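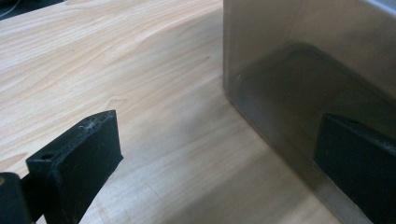

Tabletop, pale wood with diagonal grain. Container at right.

Gravach kitchen notebook
Entry dated 3/18/21
Kept by F. Calvo. Copy to R. Peñalver.

Subject: reopening menu, stock base and braised dishes, second round of trials.

The purpose of this round was to settle the fish stock before the dining room at Gravach returns to evening service. The previous kitchen made its stock in a single long boil, and the old recipe card calls for heads and frames together with the fennel from the start. Ms Peñalver has asked that the card be respected where possible, as several regular guests remember the soup and have written to say so. The card was therefore followed exactly for batch A. Batch B was made with the same fish, but the fennel was added for the last 30 minutes only and the pot was kept below a simmer throughout.

Batch A was cloudy and had a bitter finish which became stronger on standing. Batch B was clear, lighter in colour and somewhat thin. Both were tasted plain, then with salt, then as finished soup with saffron and potato. In the finished soup the difference was smaller than expected. Ms Peñalver preferred A with the saffron and B without it. I preferred B in both cases, although I accept that it needs more body. A third batch is to be made with the frames roasted first.

Yield after straining was 2,419 ml for A and 1,122 ml for B. The low figure for B is my error. The smaller pan was used and the quantities on the card were halved to suit, which I did not write down at the time. The two yields should not be compared. Please enter the pan size on the sheet before starting.

Braised shoulder. The Trundano oven was set as for the last round and the lamb was left covered overnight. The meat was tender, but the sauce separated on reheating and could not be brought back with the whisk. Mollport have changed the cut they send us and there is noticeably more fat on the outside. I have asked them to return to the earlier trim. Until they reply, the shoulder is to be trimmed here and the sauce chilled and skimmed before it is reduced.

Bread. No change to the dough. The crust was acceptable on the upper shelf and pale on the lower one. Turn the trays halfway.

Costs. Portions of soup were weighed at 200 g, in line with the old menu. Ms Peñalver considers this small for a first course at the price proposed, and I agree. A larger bowl would require the saffron to be costed again. The present supply was bought in September and the new quotation from Bravo is higher. I have left the line blank on the cost sheet.

Matters carried forward:
Batch C, roasted frames, fennel late, full quantities, large pan.
Reply from Mollport on the trim.
Decision on bowl size. The wide bowls from the old dining room are chipped and should not be counted on for the opening.
Wording of the menu. The soup was formerly listed under the name of the founder's wife. The family has not yet given its consent, and until it does the dish is to appear on all sheets as "fish soup" only.

Added later: Batch A tasted again cold. Bitterness more marked. Remainder discarded, and a portion of B frozen and labelled for comparison with C.

F.C.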